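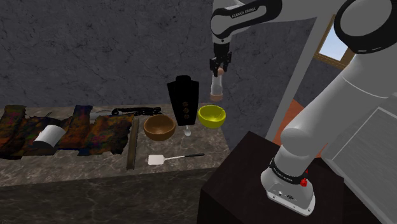

Home Forums New posts Search Log in

Filed under: Manipulation > Simulation > Faults and near misses

Gripper won't let go over the yellow bowl, then the arm pushes down

**tealkettle**
Hello all, and sorry in advance for the length, I do go on. We run a Franka in a simulated kitchen through Vemora, and the task is as plain as they come: pick up the cylinder, carry it over to the yellow bowl at the back of the counter, let go. The pick is lovely. The carry is lovely too. Then on some runs the fingers stay shut, the arm sits over the bowl as if it's thinking, and after a bit it starts pressing straight down until the physics gives up and the bowl shoots off across the kitchen.

We did 600 runs overnight and 165 of them ended that way. I'd have shrugged and called it a sim quirk, but our friends at the Hakorcombe site ran the same controller on their real arm and it pressed down there as well. They had a hand on the stop button, bless them, and all they lost was a bowl. Has anyone met this?

**oldsolder**
Welcome to the club! I'd bet on the bowl. If its collision shape is a filled-in lump instead of a hollow one, the bottom of the cylinder touches "solid" before your release height is reached, so the release never triggers and the controller keeps trying to get lower. Turn on the collision view and have a look.

**tealkettle**
Thank you, that was a good thought and I spent a happy hour on it. The shape is hollow, though I will admit the rim is fatter than it ought to be. I thinned it and reran a smaller batch and the fault is still there, maybe a touch less often.

**marshlantern**
I have to disagree with oldsolder, kindly. A fat rim doesn't break a bowl in Hakorcombe. When the same thing goes wrong on the real arm, look at what the two have in common, and that's the controller. What does your gripper command look like in the log when it sticks?

**oldsolder**
Fair, but two faults can look like one fault. I've been fooled that way more than once, and I'd want to see a real log before I dropped the rim idea.

**tealkettle**
You both asked for logs, so I'm pasting the write-up I did for our group, with a moment from one of the runs on top. Grab a coffee.

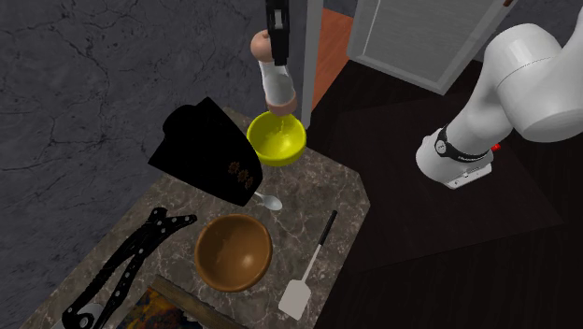 PINDELDALE, July

The open command is sent on time in every bad run we have checked so far. It arrives at the gripper 21 ms behind the arm command, and by then a fresh "hold" has been written over it. The gripper does exactly what it was last told and keeps holding. Meanwhile the arm side is waiting for the fingers to report open, and while it waits it lowers the target 5 mm at a time to "help" the release. There is no limit on how many times it may do this and no check on contact force. I wrote that part myself, long ago, and I was rather proud of it.

The clutter on the counter seems to have nothing to do with it. We cleared away the spatula and the wooden bowl and got the same behavior.

For now the lowering step is switched off everywhere, Hakorcombe included, and a release that isn't confirmed sends the arm up and away to park.

**marshlantern**
There it is. The overwritten command is a nuisance, but the lowering loop is the part that would keep me up at night. Please put a force limit on it before anyone turns it back on.

**zinc_and_rain**
I'm with the force limit, less so with the park move. If the fingers are still shut you're now swinging a held object over the counter and past whoever is standing there. At Zamudio we stop in place and let a person decide. It's slower and people grumble, but I sleep fine.

**marshlantern**
Stopping in place is no good if you're already pressing on something, though. Back off straight up a little, then stop?

**zinc_and_rain**
I could live with that. Straight up only, and slowly.

**oldsolder**
Happy to be mostly wrong! Still think the rim deserves its own ticket.

**tealkettle**
Rim ticket opened, just for you. I've changed the park move to a slow lift and stop, and the force limit goes in tomorrow morning. I'll rerun the full batch once it's in and post the numbers, good or bad. We also owe Hakorcombe a bowl.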